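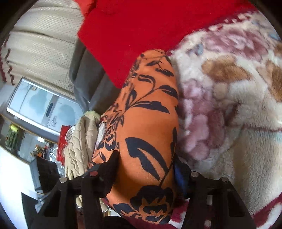
Danica Leka has strong feelings about fingers. She has been testing hand-held grippers for Dustov since February, and when I ask which one she'd take home if she could only keep one, she doesn't even let me finish.

"The ribbed one! The black one with the hollow inside. I've been carrying it from room to room like a dog with a stick."

The other one is from Strand, with solid fingers and a harder grip, and she is careful to say it's a good tool. On boxes, mugs and bottles she liked it better. But her job this spring was soft household stuff, and that's where the two parted ways.

"A cushion is a horrible object," she says, laughing. "I mean that with love. It has no handle, no real edge, and it changes shape the second you touch it. You think you've got it and you've really got a fold of the cover. So you have to squeeze in from one end and take some of the stuffing with you. The solid fingers push it away. The ribbed ones sort of give a little, and you can feel them settle."

She did 656 grasps between the two grippers, all by hand, in sessions of 15 minutes because her wrist complained after that. Cushions, plush blankets, jackets, whatever was lying on the sofa. Did she get bored? "Around the third blanket, sure. And then one goes wrong in a way you haven't seen before and you're wide awake again."

The camera turned out to matter more than she expected. It sits on the tool and looks out over the fingers through a very wide lens, so a good piece of the room comes along with every grasp. I wondered if all that extra stuff was a nuisance. She shook her head hard.

"I was on the fence about it at first, because the edges bend so much. Curtains look like they're wrapping around you. But with the narrow lens, once the cushion is between the fingers, that's all you've got. Orange, orange, orange. With the wide one you still know where the sofa is, and where you were planning to put the thing down."

Patterned fabric is her favorite test now. Big printed flowers are easy to follow as they bunch up near the fingertips, she says, and you can see at a glance how far the cloth has been pulled. Plain gray upholstery is much harder to read. She'd like to try more of it, and more fluffy blankets too, where the fingers sink in and it's hard to say exactly where the grip begins.

She has complaints. The bolts at the top of the fingers need checking more often than she'd like, and swapping fingers takes her two different hex keys, one of which is always in another room. The Flamow software she uses to line up the video with the finger opening has crashed on her twice, both times at the end of a long session. "I said some words," she admits.

Next up is mounting the ribbed fingers on an arm at the Dekholm lab and going through the same cushions again. She's curious how much of what worked was the gripper and how much was her own hand, making tiny corrections she never noticed.

"I tilt my wrist when I close. I only saw it when I watched the recordings. So does the arm need to tilt too? I have no idea, and I can't wait to find out."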